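Print
E-mail

Notebook, teleop bench (sim), September

Present: me, Nadine, Sandro for the first half. Darius joined after lunch to look at the logs.

Goal for the day was to get clean demonstrations of the cup-and-tray task in the new Drirkden scene and find out why the last batch trained so badly. Task as written on the sheet: two arms, red bar, yellow cup, blue tray. Operator drives both arms from the headset and the hand controllers, right arm minds the cup, left arm minds the bar. White pad is on the table in every episode and nobody touches it. It is a distractor for now and gets used in the next task.

Started at 9:20. First thing was recalibrating the controllers, which had drifted overnight again. Left one was reading low in z, so the gripper kept coming down before the operator thought it should. Zeroed both with the arms in the home pose and wrote the offsets into the session config instead of the global one. Please leave the global one alone until Nizar has merged his branch.

Clutch is on the left foot pedal now. Sandro wanted it on the thumb button but it gets pressed by accident when you squeeze hard to close the gripper.

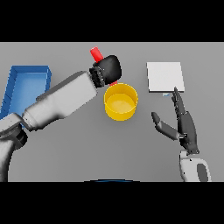
Getting the bar lined up over the cup is the slow part. The view is nearly straight down, so you have very little to judge height by except the shadow and how much of the bar you can still see on the far side of the gripper. Nadine gets it by stopping high, lining up in x and y, and only then coming down. I tend to do it all in one move and end up correcting near the rim. Her episodes are longer but much smoother, and going by the velocity plots I think hers are the ones we should train on. Asked her to write down what she does so that Sandro and I can copy it.

Second problem is the idle arm. When you concentrate on one hand the other one wanders, a few millimeters at a time, and the recorder takes all of it as if you meant it. Last batch is full of this. Tried two things:

Freezing the idle arm in software. Works, but there is a jump when it unfreezes if your real hand has moved in the meantime. Bad for the data.

Putting a deadband on the controller. Better. Set it to 3 mm and the wander is gone from the plots. Fine moves near the cup feel a bit sticky but you get used to it.

Keeping the deadband. Freeze is still in the code behind a flag, default off.

Recorded from 10:40 until lunch, then again until 3:30. 35 episodes kept. Threw out 12, mostly dropped bars, plus a couple where I forgot to start the recorder before moving and the beginning is missing. Notes on the discards are in the same folder as the episodes. Don't delete them, Darius wants failures for the success classifier. 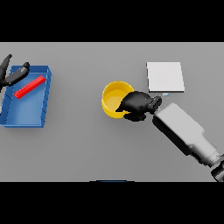 Left gripper over the tray with the bar in it, right gripper at the cup.

With both hands working near their own object the timing gets hard to keep consistent. Sandro moves left, waits, moves right. Nadine moves both together. A policy trained on a mix of the two will probably hesitate, and that would fit what we saw last time – arms starting and stopping for no visible reason. Proposal is to tag each episode with the operator and the style (sequential or together) and train on them separately before mixing. Darius added the two fields to the metadata. Older episodes will have them blank.

Darius also found that episode 362 from the old set has left and right swapped in the action vector. Only the one as far as he can tell, but he is running a check over the rest tonight. If there are more, that explains a good deal and we can stop blaming the deadband.

Contact at the cup rim still looks wrong to me. When a finger presses on it the cup sometimes slides further than it should. Friction value came over with the Fodwood assets and I don't think anyone has looked at it. Fouad has the measurements from the real cup, will ask.

To do
- Nadine: half a page on her approach to the cup
- Nizar: merge controller offsets, then tell us
- Me: friction on the cup, recheck left z in the morning before anyone records
- Darius: swap check on old set
- Sandro: try one session moving both arms together, same start poses

Headset strap is going at the left side. Taped for now.

Print
E-mail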